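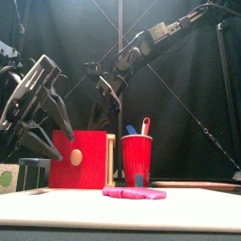
28th September

The condensation on the back bedroom window has started again, so I have gone back to logging humidity in the flat. Last winter I did this with a notebook and one hygrometer, and the readings were not much use. I had no idea how far out the instrument was.

This year I began with calibration. The usual home method is the salt test. You put table salt in a bottle cap, add enough water to make a damp paste, and seal it in a bag or jar with the hygrometer. The air above a saturated salt solution settles at about 75% relative humidity at room temperature. If the display says 78, the meter reads three points high at that end of the scale.

Mine said 78. It is a Banov, the small square type with a stand on the back, and I left it sealed overnight before taking the reading. The second meter, a Radonjić with a remote probe, took longer to settle and came out two points low. Neither has an adjustment screw, so I have written the corrections on masking tape and stuck one to each case.

A single-point check says nothing about the error at 40%. I may try magnesium chloride for a lower point (it sits near 33%), but I would have to order it and the rooms I care about rarely get that dry.

The other thing I got wrong last year was position. The meter was on the windowsill, where the air is colder and the relative humidity reads higher for the same amount of moisture. It is now on a shelf by the inner wall, at head height, away from the radiator. The probe goes near the glass – taped to the frame, not touching the pane.

With both readings I can work out the dew point. At 21 degrees and 60% the dew point is close to 13 degrees, so any surface below that will get wet. The single glazing on the Gidside Road side is well below that on a cold night. The double glazing at the front mostly is not.

I have also been weighing the water tub on the dehumidifier. It took 600 ml out of the bedroom between evening and morning with the door shut and washing on the rack. With no washing, it took less than half that. The rack is moving to the bathroom, with the fan on and the door closed.

The letting agent in Reltville has said the trickle vents will be looked at in October. I will keep the same shelf and the same reading times until then, so there is something to compare against once they are open. Readings are at seven in the morning and ten at night, both corrected before they go in the spreadsheet.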